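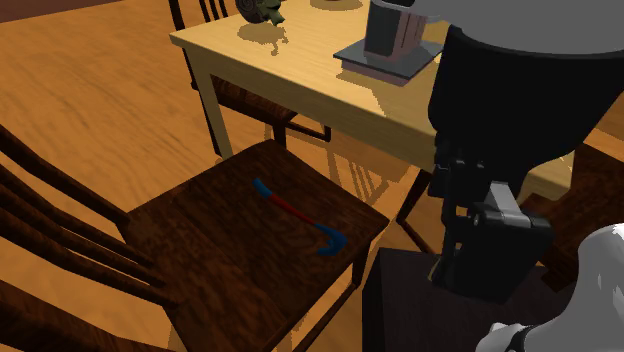

Collecting Demonstrations in a Simulated Dining Room
Humaira Farooqui
September 20, 2020

3. Data collection

We planned 2,000 demonstrations for the Grutach task set and drove the simulated arm by hand for all of them. The crowbar task starts with the tool on a chair seat, and the goal is to place it on the table.

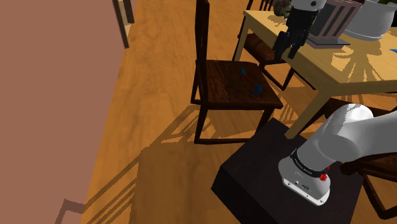
Each episode was saved with joint angles, gripper state and camera views. A first batch of 80 was checked by replaying every file. We dropped 29 of these, mostly for long pauses by the operator. The rest went into the training set. Chair positions were changed between batches.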